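Dranton slim finger kit for arm grippers, 4 stars

Bought with own money, no discount, no freebie. Review is for the finger kit plus the screw set that comes in the same box. Writing this between jobs so excuse typos.

Our setup: one kitchen cell, white arm, real counter and sink, towels and small packaged stuff all day long. Fingers are the part that wears. Old ones were Drostora, fine for boxes, hopeless on cloth.

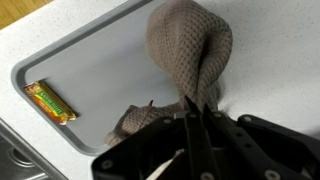
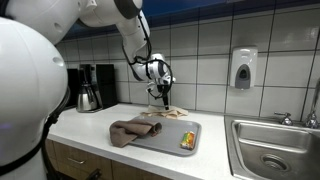

Top: wrist camera, waffle towel in the fingers, snack bar on the gray board. Bottom: the arm over the counter, tan cloth under the gripper.

Install. Took me 12 minutes the first time, 8 the second. Cathal Tully did it in less but he skipped the torque check and had to go back in. Power down, arm parked, gripper open all the way. Old fingers off, wipe the mounting faces, new ones on, screws in finger tight, then square them up against each other BEFORE you tighten. I did it the other way round and the tips sat crooked, had to start over.

The instruction sheet is bad. One page, tiny drawings, step 4 shows the left finger on the right side. Ignore step 4.

Grip. Good. Thin cloth is where I notice it most. The tips meet close enough to take a fold and hold on to it, even waffle weave, which used to slide right out on us. Flat wrapped things still a bit iffy. You have to come in from the side and our script comes in from the top, so thats on us I guess.

Recalibrate after the swap!! These are longer than the Drostora ones. Esi Tetteh ran the old tool offset on a Wednesday morning and drove the tips into the counter. No damage to the fingers, small scuff on the counter, everybody awake. New offset goes in the tool file and also in the camera file if you have a wrist camera, easy to forget the second one. I forgot it.

Upkeep so far:
Wipe tips at end of shift, damp cloth, no solvent. Solvent made ours tacky.
Check screws weekly. Two had backed out after the first week, none after I put threadlocker on. Blue, small drop.
Pick lint out of the gap between the fingers, towels shed like crazy. Tweezers work, compressed air just pushes it further in.
Look at the cable while you're there. Ours was rubbing at the wrist, gave it a bit more slack and a new tie.

Wear. Installed in December, still on the first pair. Edges a little shiny. Lucimara Medeiros runs the same kit on a second cell with heavier stuff and she's already on pair number 2, so depends what you lift.

Price. 187 for the kit. Steep for two fingers and a bag of screws. Guerra sells a cheaper one, I tried it last year and the tips flexed sideways under load, sent it back. Spare screws from Dranton are a seperate order and shipping is slow, get extras the first time.

Support: wrote to them about the step 4 thing, got a reply from a Nivaldo Coutinho next day, polite, sent a corrected drawing. Sheet in the second box was still the old one.

One star off for the instructions and the screws backing out. Would buy again, have bought again. If you only handle boxes keep what you've got.

Will update if the tips go.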